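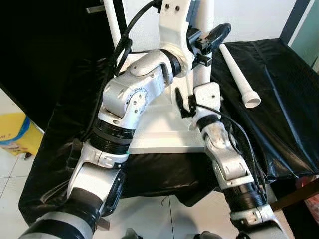
A corner of the workroom in Bosmont

About Tandov

Hi, I'm Benedicta Bawa, and I fix tents. Also backpacks, rain jackets, sleeping bags, bike bags, the odd horse blanket, and once a bounce house (never again, please don't ask). Tandov is my shop. If you've landed on this page you probably have something ripped sitting in a garbage bag in your garage, and you're wondering who you'd be mailing it to. So, hello!

How I got into this

I learned to sew on sails. My first real job was at the Ó Súilleabháin sail loft, where I swept up for a summer and then got moved to hand stitching when one of the regulars hurt her wrist. A loft is a great place to learn because the pieces are enormous and you're on your knees on the floor most of the day, so every mistake is right there under your nose. I stayed for years. People would bring in tents and ask if we could take a quick look, and the loft would say no, and I'd say "well, leave it with me" and do it at my kitchen table after supper.

The kitchen table got crowded. My mother-in-law came for a visit and had to eat her soup next to a six-person dome with a bear hole in it, and that was pretty much the push I needed. I rented half of an old feed store here in Bosmont, then the other half when it came up, and now we have 3,000 square feet, which sounds huge until you try to pitch a wall tent indoors.

What we do

Mostly zippers. I'd love to tell you it's all daring rescues of expedition gear, but last year we finished 1,447 repairs and the great big pile of them were zippers. A lot of the time the zipper itself is fine and the slider is just worn, and swapping a slider takes a few minutes and costs very little. We'll always try that first.

After zippers it's torn mesh, broken pole sleeves, peeling seam tape, and floors that have gone sticky. (Sticky floors are the coating breaking down. If yours smells like old gym socks, that's it.) Some of those we can clean and recoat, and some are too far gone, in which case I can sew in a whole new floor. For floors I use Flostex, a coated cloth I've been cutting for years and still like. It's a little heavier than what came in your tent. It only comes in gray and a kind of mustard, and I'm sorry about the mustard, but it's what I usually have the most of.

We patch down jackets too, but we don't wash down. There are people set up for that and I'll happily give you a name.

What we won't do

I won't work on climbing harnesses or anything else that's meant to catch a falling person. I won't touch gear that's still wet or muddy either, so give it a rinse and let it dry all the way through before you box it up. Leaves are fine. I kind of enjoy the leaves.

And if a repair is going to cost more than the thing is worth, I'll tell you, and then it's up to you. Plenty of folks go ahead anyway! I did a canvas pup tent last November that had been somebody's grandfather's, and there was more thread than tent by the time I was through, but she wanted it back in one piece for her kids to camp in the yard, and off it went.

How it works

Send me a couple of pictures of the damage through the contact form, with something next to it for size. A coin is good, a hand is good. I'll write back with a price range, and if you're happy with that you mail it in or drop it off. Three weeks is normal for turnaround. Spring gets longer, because everyone unrolls their tent in April and screams. If you can send things in the winter, I'll love you forever and you'll get it back quicker.

Put your name on a piece of paper inside the bag, please, and send the poles if it's anything to do with poles. Leave the stakes at home.

Friday evenings

On Fridays I keep the shop open late for anybody who wants to learn to do their own mending. Bring your thing, use my machines and my scraps, and I'll wander over and help when you get stuck. It's $24 for the evening, thread and patches included, and zippers are extra depending on length. You don't need to have sewn before. You do need closed shoes, as I drop a lot of pins.

Parking is around back by the loading door. The front door sticks, so give it a good shove.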